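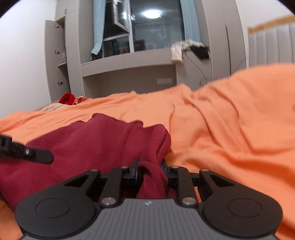

Mitarbeiter/in Zimmer und Wäsche (m/w/d) in Teilzeit, Wohnhaus Tretitz in Voston

Arbeitgeber: Grurita Wohnen und Service
Einsatzort: Wohnhaus Tretitz, Voston
Arbeitszeit: Teilzeit, vormittags
Beginn: Dezember
Befristung: zunächst befristet, Übernahme möglich

Grurita betreibt in Voston das Wohnhaus Tretitz. Bei uns wohnen Auszubildende und Studierende, dazu Beschäftigte, die für einige Monate in der Stadt arbeiten. Die Zimmer sind möbliert. Ein Teil der Bewohnerinnen und Bewohner hat den Zimmerservice gebucht. In diesen Zimmern machen wir die Betten, falten und verräumen die saubere Kleidung, wechseln die Bettwäsche und halten Schreibtisch, Fensterbrett und Schrank in Ordnung. Für diese Arbeit suchen wir Verstärkung.

Die Stelle ist keine reine Reinigungsstelle. Bäder, Flure und Treppenhaus werden von einer eigenen Reinigungskolonne gemacht. Böden in den Zimmern werden nach dem Aufräumen kurz gesaugt, mehr nicht. Der größere Teil der Arbeitszeit entfällt auf Textilien.

Ihre Aufgaben

Betten: Sie ziehen die Bettwäsche ab und neu auf oder, wenn kein Wechsel ansteht, ziehen Sie das Laken glatt und stecken es an den Seiten fest. Decken und Tagesdecken werden ausgeschüttelt und am Fußende zusammengelegt. Viele Bewohner verwenden eigene Bettwäsche und eigene Decken. Die Farben sind entsprechend bunt, und die Größen passen nicht immer genau zu den Matratzen. Spannbettlaken und einfache Laken sollten Sie beide sauber auflegen können.

Kleidung: Saubere Kleidung, die auf dem Bett liegt, wird dort gefaltet, nach Art sortiert und in den Schrank gelegt. Das dunkelrote Fleecestück auf dem orangefarbenen Laken ist ein gewöhnlicher Fall. Dicke Stoffe wie Fleece falten wir an den Nähten entlang, Ärmel nach innen, und legen sie im Stapel nach unten. Dünne Oberteile kommen obenauf. Unterwäsche wird nicht gefaltet, sie kommt unsortiert in die Schublade oder in die Box, die der Bewohner dafür bestimmt hat.

Schrank: Jedes Zimmer hat einen hohen Kleiderschrank mit Einlegeböden. Sie räumen nur die Fächer ein, die auf der Zimmerkarte angegeben sind. Andere Fächer bleiben, wie sie sind. Danach schließen Sie die Schranktür.

Fenster, Vorhänge und Fensterbrett: Gelüftet wird zu Beginn. Das Fenster bleibt während der Arbeit gekippt, sofern das Wetter es zulässt. Die Vorhänge werden zur Seite geschoben und hängen am Ende gleichmäßig. Auf den Fensterbrettern sammelt sich in vielen Zimmern einiges an, etwa Handtücher, Taschen oder Ladekabel. Handtücher werden gefaltet oder kommen in die Wäsche, Taschen bleiben geschlossen und werden nicht ausgeräumt. Kabel, die zum Schreibtisch hinunterführen, lassen Sie bitte stecken.

Schreibtisch: Die Platte wird abgewischt, soweit sie frei ist. Papiere werden nicht umsortiert. Geräte werden nicht angehoben. Die Steckdose hinter dem Tisch muss zugänglich bleiben.

Kleinteile: Schals, Mützen, Stofftiere und Ähnliches legen Sie gesammelt ans Kopfende oder dorthin, wo sie laut Zimmerkarte hingehören. Weggeworfen wird nichts, auch keine einzelnen Socken.

Wäschewagen: Benutzte Bettwäsche und Handtücher des Hauses kommen in die Säcke am Wagen. Abgeholt werden sie von der Wäscherei Toivonen. Sie beschriften die Säcke mit der Etage und stellen sie bis zur Abholung in den Wäscheraum im Erdgeschoss. Eigene Wäsche der Bewohner geht nicht an die Wäscherei. Sie wird im Haus gewaschen und getrocknet, das übernimmt die Spätschicht.

Ein Vormittag bei uns

Dienstbeginn ist um 8 Uhr im Wäscheraum. Dort liegen die Zimmerliste und die Schlüssel. Pro Schicht sind 11 Zimmer eingeplant, in der Regel auf einer Etage. Wir klopfen an, warten und klopfen noch einmal. Ist jemand im Zimmer und möchte nicht gestört werden, wird das Zimmer auf der Liste vermerkt und am nächsten Termin nachgeholt. Sie müssen es am selben Tag nicht ein zweites Mal anlaufen.

In der Mitte der Schicht gibt es eine bezahlte Pause. Ein Aufenthaltsraum mit Kühlschrank, Wasserkocher und abschließbaren Fächern ist vorhanden. Zum Schluss wird der Wagen aufgefüllt, der Schlüssel zurückgegeben und die Liste unterschrieben.

Die Arbeit wird allein gemacht. Auf der Etage nebenan ist fast immer eine Kollegin oder ein Kollege unterwegs. Schwere Matratzen werden grundsätzlich zu zweit gewendet.

Was Sie mitbringen

Erfahrung mit Wäsche und Zimmern ist erwünscht, zum Beispiel aus einem Hotel, einer Klinik, einer Jugendherberge oder einem privaten Haushalt. Eine abgeschlossene Ausbildung brauchen Sie nicht. Wer ordentlich falten kann und es gern tut, kann sich auch ohne Berufserfahrung bewerben.

Sie gehen mit fremdem Eigentum sorgfältig um. Die Zimmer sind bewohnt, und Sie sehen dort persönliche Dinge. Über das, was in den Zimmern steht und liegt, wird außerhalb des Teams nicht gesprochen. Fotos auf dem privaten Telefon sind nicht erlaubt.

Sie können Deutsch so weit lesen, dass Sie die Zimmerkarte und die Pflegeetiketten verstehen. Für kurze Nachrichten an die Bewohner gibt es vorgedruckte Zettel in Deutsch und Englisch.

Sie stehen und bücken sich mehrere Stunden am Stück und ziehen den Wäschewagen über die Flure. Einen Aufzug haben wir. Wenn Sie beim Heben eingeschränkt sind, schreiben Sie das bitte in die Bewerbung. Es ist kein Ausschlussgrund, wir planen dann die Etagen anders.

Bei Allergien gegen Tierhaare, Duftstoffe oder Hausstaub fragen Sie uns bitte vorher. Haustiere sind im Haus nicht gestattet, parfümierte Waschmittel dagegen schon.

Was wir bieten

Bezahlung nach Haustarif, mit Zuschlag für Feiertage. Die genaue Einstufung hängt von der Berufserfahrung ab und wird im Gespräch genannt.

Gearbeitet wird an 3 Vormittagen in der Woche. Der Dienstplan steht einen Monat im Voraus fest. Tausch untereinander ist möglich, wenn er vorher eingetragen wird.

Arbeitskleidung und Handschuhe werden gestellt. Die Arbeitskleidung wird bei Toivonen mitgewaschen. Geschlossene Schuhe mit rutschfester Sohle bringen Sie selbst mit, dafür zahlen wir einmal im Jahr einen Zuschuss.

Die Einarbeitung übernimmt eine erfahrene Kraft, mit der Sie in den ersten Schichten gemeinsam gehen. Sie beginnt im Wäscheraum an den Falttischen. Erst danach geht es in die bewohnten Zimmer. Die Faltmaße für die Bettwäsche des Hauses hängen dort aus, für private Kleidung gibt es keine festen Maße.

Fahrräder können im Innenhof abgestellt werden. Parkplätze für Beschäftigte sind nicht vorhanden. Die Bushaltestelle liegt vor dem Haus, der erste Bus kommt rechtzeitig vor Dienstbeginn an.

Probearbeiten und Auswahl

Nach Eingang der Unterlagen laden wir zu einem kurzen Gespräch ein. Wenn beide Seiten weitermachen möchten, folgt ein bezahlter Probevormittag. Sie machen dabei 3 Zimmer, jeweils mit Bett, Kleidung und Fensterbrett. Wir achten auf glatte Laken, standfeste Stapel und darauf, dass persönliche Sachen an ihrem Platz bleiben. Auf die Uhr schauen wir beim ersten Mal nicht.

Die Zusage oder Absage erhalten Sie schriftlich. Unterlagen in Papierform werden auf Wunsch zurückgeschickt, sonst nach Abschluss des Verfahrens vernichtet.

Bewerbung

Bitte schicken Sie uns einen Lebenslauf und ein paar Zeilen dazu, wo Sie bisher mit Wäsche oder Zimmern zu tun hatten. Ein förmliches Anschreiben ist nicht nötig. Zeugnisse können Sie beilegen. Ein Bewerbungsfoto brauchen wir nicht.

Geben Sie an, an welchen Vormittagen Sie grundsätzlich können und ab wann Sie verfügbar sind. Auch Bewerbungen von Studierenden und von Personen im Ruhestand sind willkommen. Schwerbehinderte Menschen werden bei gleicher Eignung bevorzugt.

Die Bewerbung richten Sie an Grurita Wohnen und Service, Personal, Kennwort Zimmer und Wäsche. Sie können sie auch am Empfang im Wohnhaus Tretitz abgeben oder dort in den Briefkasten neben der Eingangstür werfen. Am Empfang liegt außerdem ein Muster der Zimmerkarte aus, das Sie sich vor dem Gespräch ansehen können.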